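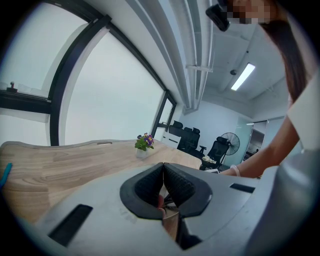
Birnero wants $3,746 for its hand-held gripper kit, and the Stestgate reseller has been mailing everybody on our list with the same promise: buy one, hand it to your office staff, and they will record useful training data between other jobs. We'd hold off.

The gripper itself is decent. It has two padded black jaws with ribbed inner faces in a rounded gray shell. Huw Rees had one on trial at Stivandale in January and liked the grip on small items. He liked the bulk a lot less. The body is wide, and he found it got in the way whenever the thing he wanted was close to something he didn't want to knock over.

Our bigger complaint is the price of everything after the box. Replacement pads are $80 a pair. The software license runs 18 months and then you pay again. The brochure says a beginner can record 700 clips in a day, but it doesn't say how many of those are any good, and two emails to Birnero on that point got us the brochure back.

Tudur Gwynne is testing the cheaper Magnusson kit on the same tasks and will have his notes in the next issue. If the reseller offers you a trial in the meantime, take it, and get the return terms in writing first.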